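Bedrooms and Linen - Twal House Gallery

Twal House has bedrooms on two floors, and we get asked for pictures of them more than anything else on the site. This page covers the sheets and how the beds are dressed. Pictures of the kitchen and the garden are on their own pages.

All the beds were changed over to coloured sheets in July. Before that everything was white, bought in one go from Gorkik, and it had gone thin at the corners. Carla Aoun chose the new colours and ordered two sets for each bed, so that one can be in the wash while the other is in use. The sage green was her first pick and it has stayed the favourite with guests.
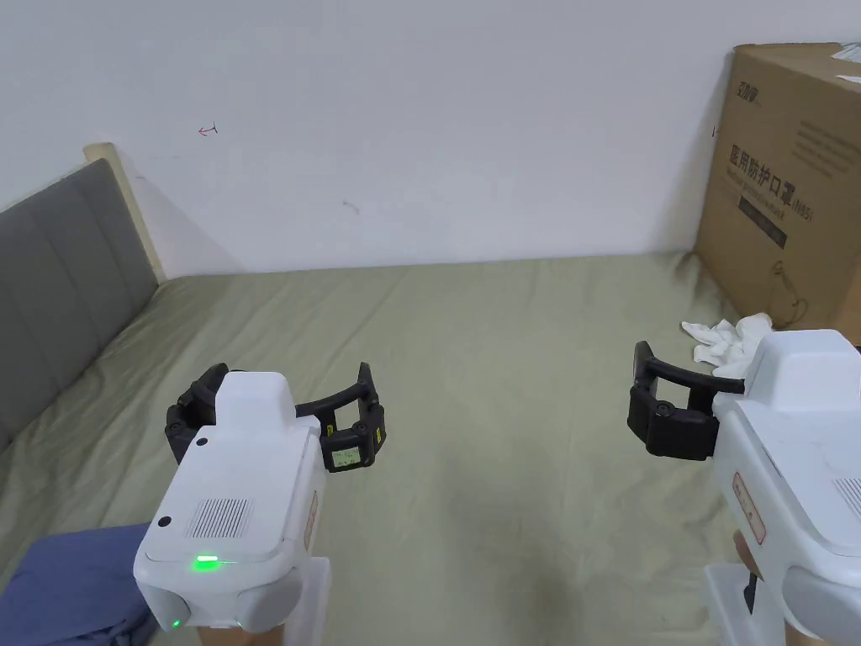

Bed with the sage-green sheet.

The green sheets come from Randik. They are washed at 40 degrees and dried on the line when the weather allows - otherwise over the rack on the landing. We don't iron them. Folded while still a little warm, they come out flat enough.

If you are making up your own bed during a longer stay, start with the far corners and work back towards you. Spare sheets are on the middle shelf of the landing cupboard, sorted by bed size, with the pillowcases tucked inside each set. Blankets are on the shelf below. Please leave used linen in a pile outside your door by ten in the morning.

Several people have asked what the sets cost. A double was 89 pounds with the pillowcases, and the singles were a bit less. Randik has changed its range once already, so the same green may be listed under another name by now.

More bedroom pictures will go up when the back rooms have been painted.

Page last updated November 27, 2021
Viewed 3,078 times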